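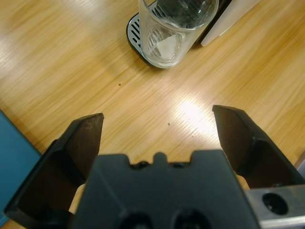
Honey-colored wood grain, with glare.

My project asked a pretty small question: does coffee change how late people study? I handed out 61 surveys in Pelstead in May and got 38 back, so yay, more than half!

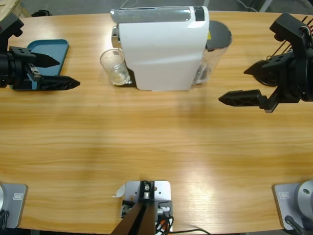
White coffee machine on the wooden table.

Most people (32 of them) drink at least one cup after dinner. I figured they'd be the night owls, but their bedtimes were all over the place, and a few were asleep by 10 p.m.! My questions were kind of to blame. I asked about cups and

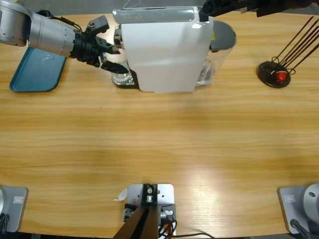

totally forgot to ask about cup size, so a tiny espresso counted the same as a giant mug. Oops. I'd fix that first if I ran it again at Fondbridge.

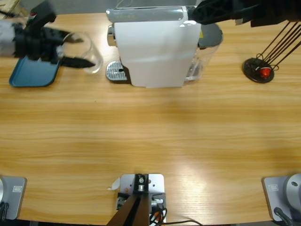 Steinarsdóttir wrote on my draft that I should ask about naps too, and that bedtime on a school night is a whole different thing from bedtime on a weekend.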